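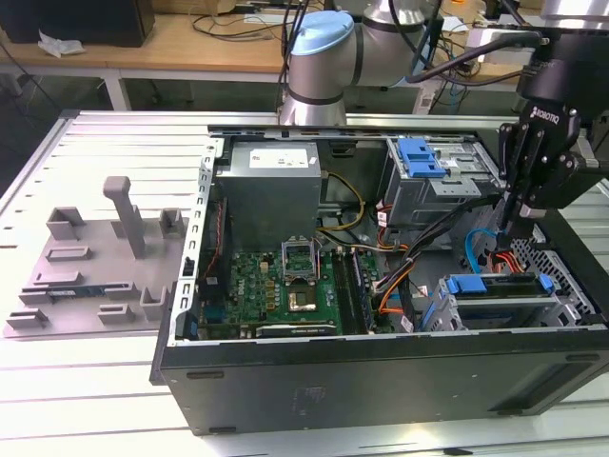

A gripper over an open desktop computer during work with Flevlow. The memory modules stand to the right of the CPU socket.

Flevlow is a task planning and control package for robot arms that take apart and service electronic equipment. It was written at Arkorley, a small automation workshop, by Sólveig Thygesen and Halfdan Bjarnason, and is used mainly on desktop computers, power supplies and network cabinets. The name covers the planner, the motion layer and a set of tools for recording and replaying runs.

Background

Work began as an attempt to replace Toft, an older in-house program that ran fixed scripts. Toft needed every case to be placed in the same position and could not cope with cables, which hang differently in each machine. Thygesen kept its file format for part models, and Flevlow can still read Toft files. The first version handled only side panels and memory modules. Support for processors, drives and plug connectors came later.

Planning

The planner holds a graph of the parts in a machine and the order in which they can be reached. Each part has one or more access conditions, such as a raised socket bracket or a latch that has been released. When a condition is not met, the planner adds the step that would meet it and tries again. Plans are limited to 282 steps, a figure carried over from Toft.

Cables are not modeled as solid parts. The planner treats them as regions of space that a finger may pass through slowly or must avoid, depending on a setting for each cable type. Power leads are avoided by default.

Perception

Part positions come from Ornine, a separate library maintained by Ívar Ketilsson. Ornine fits stored outlines to camera views and returns a position with a confidence value for each part. Its stock library holds some 4000 outlines. Shiny surfaces such as drive cages and socket brackets give it the most trouble, and users often add their own outlines for these – usually several per part, taken under different lighting.

Control

The motion layer sends new targets to the arm 100 times a second. Near a part it changes from position control to force control, so that the fingers yield on contact. Limits for speed and force are set in a plain text file and are checked again before every move.

Tooling

The replay viewer shows a recorded run beside the plan that produced it. Steps can be marked, copied into a new plan or sent back to the planner as a constraint. A command-line version written by Védís Gunnlaugsson is used for overnight checks.

See also

Motion planning
Force control
Robotic disassembly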